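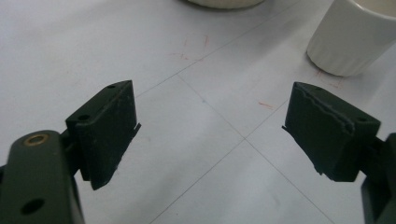 The Cost of a Family Photograph

By Aparecida Lopes
Thursday, June 10, 2021

When the singer Raíssa Bittencourt posted a picture of her newborn son in February, she had it on her own page for less than a day before she took it down. By then it had been copied to fan accounts in several languages, and a magazine had put it on its cover. Her request that it be removed was reported as a story in its own right, with the picture printed beside it.

It is the view of this writer that entertainment publications should stop running identifiable photographs of the young children of performers unless a parent has given clear and current permission. The position is an old one and has been put before. It deserves to be put again, as the usual replies to it have grown weaker.

The first reply is that the parents began it. A performer who shares a birthday cake or a beach holiday with 3000 followers, or many more than that, is said to have given up any right to object. This treats permission as something granted once and for all. A parent who shows a child's face at four months may think differently when the child starts school and the other children can read. Permission given for one picture, on one page, should be taken to cover that picture on that page.

The second reply is that readers want it. No doubt some do. Zane Eglītis, who edited the weekly Riklow for many years, has said that a cover with a baby on it would outsell the same cover without one by 1000 copies in a good week. That is a modest return for a practice that can follow a person into adult life. Riklow gave up such covers under a later editor and is still published, in much the same size and at much the same price.

A third reply is more serious. The actor Arlindo Batista has argued that strict rules would favour the largest stars, who have lawyers, and leave working performers to write their own letters of complaint. He is right about the present arrangement. A parent with a lawyer at Aaltonen can have a picture blurred by the afternoon, while a supporting player in a touring musical may wait 40 days for an answer – if one comes. The remedy is to place the duty on the publisher, before printing, so that the size of a family's legal budget no longer matters.

None of this requires a new law. The Sovurham group of magazines adopted a short policy two years ago, and its terms are plain enough. A child's face is not shown without written consent. Consent lapses after 12 months. Pictures taken at a school, a clinic or a private home are refused whatever the source. Photographers who work regularly for the group have adjusted to it.

There will be hard cases. Some children work as performers themselves, and a child walking a red carpet in a film's colours is in a different position from a child asleep in a stroller outside a café. Archive material is harder still. Raíssa Leite, whose father was a well-known television host, has written that she was nearly 30 before she could have her school-gate pictures taken out of one online gallery, and that the captions stayed up after the pictures had gone. Publishers should review what they already hold, beginning with children who are still under age.

Readers have some part in this as well. The next time Cirbridge or a similar site offers a gallery of famous sons and daughters, it can be left unopened. Editors study those numbers closely.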